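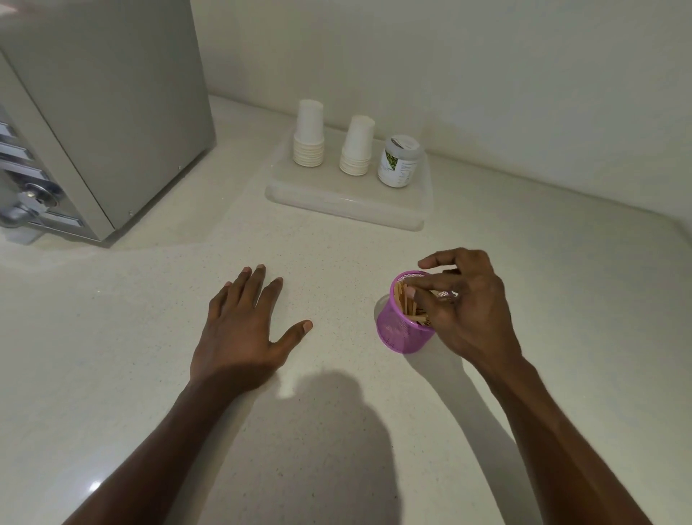
Dünne Holzstäbchen im rosa-violetten Becher

Fellberg Druckregler für Erdgasleitungen

Wer eine Übergabestation betreibt, weiß, wie viel an einem ruhig laufenden Regler hängt – und deshalb haben wir uns bei Vinent mit dem Fellberg auch wirklich Zeit gelassen. Er hält den Ausgangsdruck selbst dann schön gleichmäßig, wenn die Abnahme morgens kräftig anzieht. Nennweite 40, Eingangsdruck bis 15 bar, Gewicht fast 7 kg. Dichtungssatz und zwei Ersatzmembranen liegen bei.

Lieferbar ab Juli. Bei Fragen zur Auslegung hilft Ihnen Hayley Entwistle gerne und ausführlich weiter!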